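I've been asked three times this month when a robot is going to do my dishes, twice by my mother. So I spent a whole September evening with a pot of coffee, going through simulated kitchen chores, which is where a lot of this stuff gets practiced before anyone lets it near a real plate. My friend Dardo Tapia set me up with the viewer and then wisely went to bed.

I started with the smallest job I could find, moving a salt shaker. You and I do that without looking up from the phone! For a two-fingered gripper it's a slippery little thing with flat sides and a round cap, and how you grab it decides whether you can set it back down the right way up.
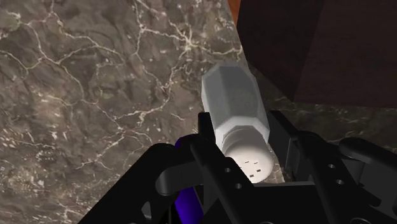
So can I buy a robot that cleans up my kitchen yet? I wouldn't plan on it. Machines can do single steps pretty well in a setup they know, but a whole kitchen, with your mess in it, is still too much to hand over and walk away from.

What gets me is how much of a chore is the stuff in between. Clearing the counter after breakfast sounds like one job, but it's really a long string of little decisions (is that cup done? does the tomato go in the fridge or is somebody about to slice it?). I timed myself at home and it took me 13 minutes, and that included a fight with the Humum toaster, which sheds crumbs like a dog sheds hair.

Then there's the variety. A cup wants a light touch, a tomato wants an even lighter one, and a big old samovar is a whole different animal, with handles and knobs sticking out all over. 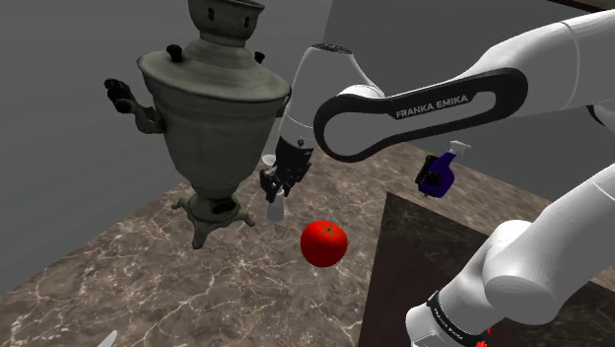

My own test would be pretty simple. Give me a machine that can put away 34 mismatched things without asking for help, in my kitchen, with the bad drawer. I'd pay $3,000 for that tomorrow and I'd probably throw in the toaster. Until then it's me and the sponge, and Mom, I'll call you when it changes.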